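Bimside 레지던스 구분소유자 정기 회의록
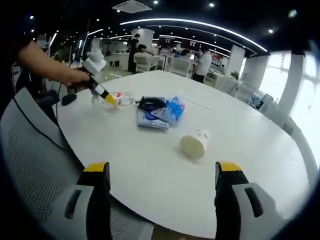 관리동 사무실의 흰색 타원형 탁자

일시: 4월, 월요일 오후 3시
장소: Bimside 관리동 회의실
진행 및 기록: Gert Mabaso
참석: 위임장을 포함하여 174세대 중 과반수가 되었으므로 회의가 성립하였습니다.

1. 지난 회의록 확인
지난 회의록은 수정 한 곳을 하고 승인되었습니다. 수정한 곳은 수영장 운영 시간이며, "저녁까지"를 "일몰까지"로 고칩니다.

2. 임대 위탁 회사의 변경
현재의 위탁 회사 Aner와의 계약은 이번 시즌이 끝날 때 만료됩니다. Nakpan과 Farivard 두 회사에서 제안서를 받았습니다. Nakpan은 임대 수입의 16퍼센트를 수수료로 요구하고, 청소와 침구 세탁을 포함합니다. Farivard는 18퍼센트이지만 비수기에 빈 빌라를 점검하는 서비스도 포함합니다.
바다 쪽 빌라의 소유자들은 비수기 점검이 꼭 필요하다는 의견을 말씀하셨습니다. 작년 겨울에 누수를 늦게 발견한 집이 있었습니다. 콘도 소유자들은 수수료가 낮은 쪽을 더 원하셨습니다. Nakpan에게 점검 서비스를 따로 추가하면 가격이 얼마인지 서면으로 문의하기로 했습니다. 결정은 다음 회의로 연기합니다.

3. 소유자 본인의 사용 기간
성수기에 소유자가 자기 집을 사용할 수 있는 기간을 현재의 2주에서 3주로 늘리자는 제안이 있었습니다. 찬성이 많았으나, 새 위탁 계약의 조건에 영향을 줄 수 있으므로 두 회사에 이 내용을 먼저 알리기로 했습니다. 예약은 지금과 같이 선착순으로 합니다.

4. 해변 산책로와 조경
산책로의 나무 난간은 소금기 때문에 많이 상했습니다. 전체 교체와 부분 수리를 비교하였고, 부분 수리로 의결했습니다. 비용은 수선 적립금에서 지출합니다. 야자수 가지치기는 우기 전에 마쳐야 합니다. 주차장 입구의 조명에 대하여 너무 밝다는 불만이 있어서, 밤 11시 이후에는 밝기를 낮추어 한 달 동안 시험합니다.

5. 기타
- 분양 사무소가 방문객에게 수영장을 보여 줄 때에는 관리동에 미리 연락해야 합니다.
- 관리비 고지서를 영어로도 받고 싶다는 요청이 있었습니다. 가능하다고 답변하였습니다.
- 우편함 열쇠를 잃어버린 경우에 재발급 비용은 소유자가 부담합니다.

다음 회의 전까지 할 일
Nakpan에 추가 견적 문의, 두 회사에 사용 기간 변경안 통보: Gert Mabaso
난간 수리 업체의 일정 확인: 관리동

회의는 오후 5시 10분에 마쳤습니다. 회의록에 틀린 내용이 있으면 관리동으로 알려 주시기 바랍니다.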